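Student Project Report
Low-Solvent Wood Coatings and the Small Furniture Workshop
Submitted 20 Nov 2020
Supervisor: Vidar Bråten

1. Background

My project is about the change from solvent-borne lacquer to water-borne lacquer in small furniture workshops. The big factories have mostly made this change already, because they have engineers and money for new spray lines. The small workshop is in another situation. It often has one spray booth, one drying room and an owner who learned the trade with the old products.

I wanted to understand what makes a small workshop change, and what makes it stay. I also wanted to know if the customers care. In the books that I read for this course, it is often said that a greener product gives a better position in the market. I could not find much about whether this is true for a company that makes kitchen doors and bookshelves in a small town.

2. The workshops

I visited three workshops. Skustow makes kitchen fronts and changed to water-borne lacquer before my project started. Vukčević is a family workshop that makes tables and chairs and still uses solvent-borne lacquer for everything. Wanico makes shelves and shop furniture, and it uses both types, depending on the order.

In each place I spoke with the owner and with the person who does the spraying. I used the same list of questions everywhere, but I let people talk freely when they wanted to. I also sent a short written survey to customers of the three workshops, and 61 people answered it. Vidar Bråten helped me to make the survey questions shorter, and I am thankful for this, as my first version was too long.

3. What the sprayers said

The sprayers talked mostly about drying. A water-borne lacquer needs warm and moving air. In winter the air that comes in from outside must be heated, and then it becomes very dry, and the film can dry on the top too fast. At Skustow they had trouble with this in their first December with the new product. They solved it with a slower fan and a longer time on the racks.

The second subject was the wood itself. Water raises the grain, so the surface feels rough after the first coat. It must be sanded lightly before the next coat. The sprayer at Wanico did not see this as a big problem – he said he always sanded between coats anyway – but at Vukčević it was given as the main reason to wait. Their chairs have many turned parts, and sanding these parts by hand takes a long time.

All the sprayers agreed on the smell. Those who had worked with both types said that they felt better at the end of the day with the water-borne product. I did not measure the air in the booths, so I can only report what they told me.

4. What the owners said

The owners talked about cost. The price of the lacquer was less important than I had expected. More important was the equipment. Water causes rust in old pumps and pipes, so some parts must be changed to stainless steel. For Skustow this was the largest expense.

The owner of Skustow believes that she won two orders from schools as a result of the change, because the schools asked for low-emission surfaces in their documents. The owner of Vukčević has never been asked about it by a customer. He sells mostly to private homes, and his customers ask about color, price and delivery.

5. The survey

The survey had seven questions. The most useful one asked people to choose the most important thing when they buy furniture with a painted or lacquered surface. Durability was the most common choice, and price was second. Low emission came in fourth place, after color.

However, when people were asked if they would choose the low-emission product at the same price and with the same durability, nearly all of them said yes. I understand this to mean that the customers see it as something good to have, but they will not go and look for it. Public buyers are different, as they have written rules to follow.

6. The test panels

I also made a small test with pine panels, using a water-borne lacquer with the product name Gita. I applied it with a brush and with a small spray gun, in two coats, and let the panels dry indoors. Then I placed a wet glass on each panel overnight.

The sprayed panels had no mark that I could see. One of the brushed panels had a weak white ring, which became less clear after some days. I think the film was too thin there. The test is too small to prove anything, and a brush is not what the workshops use, but it helped me to understand what the sprayers meant when they talked about film thickness.

7. Weak points of the work

Three workshops is a small number, and all of them were willing to talk to me. Owners with strong opinions against the new products have perhaps not answered my e-mail. The survey was sent by the workshops themselves, so it reached only people who were already customers. If I could do it again, I would also speak with a supplier of lacquer, and I would visit Skustow in the cold season to see the drying room in use. 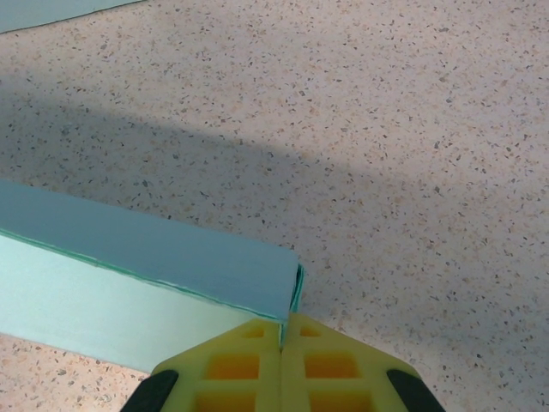

I would also ask the owners for their lacquer use per month before the first visit. I asked for it too late, and only Wanico had time to find the numbers, so I have left them out of this report.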